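Caring for Books at Home: Shelving, Cleaning and Small Repairs

May
By Lionel Masson, Liltdale Library Services
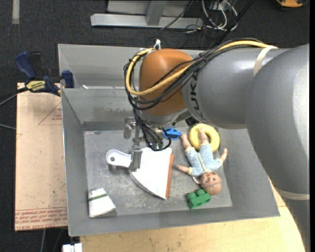 Fantasy series and other thick novels place more strain on a shelf, and on their own bindings, than most readers expect. The following guidance is issued to members of the Liltdale reading groups and may be used for any household collection of fiction, whether hardcover or paperback.

Shelving

Books should stand upright and be supported on both sides. A volume that leans for several months will take on a permanent slant, and the text block may begin to pull away from the cover. Novels of more than 1080 pages are best stored flat, in stacks of no more than 4. Leave a gap of 2 inches between the back of the shelf and an outside wall so that air can move behind the books.

Do not pull a book out by the top of its spine. Push back the volumes on either side and grip the book by the middle.

Dusting

Hold the book firmly closed and brush the top edge with a soft, dry paintbrush, working away from the spine. A vacuum cleaner may be used on the empty shelf but should be kept away from loose dust jackets. Household sprays are not suitable for cloth covers. Glossy paperback covers can be wiped with a barely damp cloth and must be fully dry before they go back on the shelf.

Odors

Secondhand copies often carry a smell of smoke or damp. Stand the book, slightly open, in a large lidded box with a dish of baking soda beside it. The soda must not touch the pages. Check after a week and repeat if needed. Any book with visible mold should be sealed in a bag and kept apart from the others.

Loose pages

Clear office tape turns yellow and should not be used. Run a thin line of white PVA glue along the inner edge of the page, set it in place with a strip of wax paper on each side, and close the book under a weight overnight. Jytte Norðdahl of the Hviid bindery advises that older or valuable editions be left alone and shown to a binder first.

Lending

Write the borrower's name and the title in a notebook kept near the shelf. The Liltdale groups currently have 86 titles in circulation, and members are asked to return theirs by the Friday meeting.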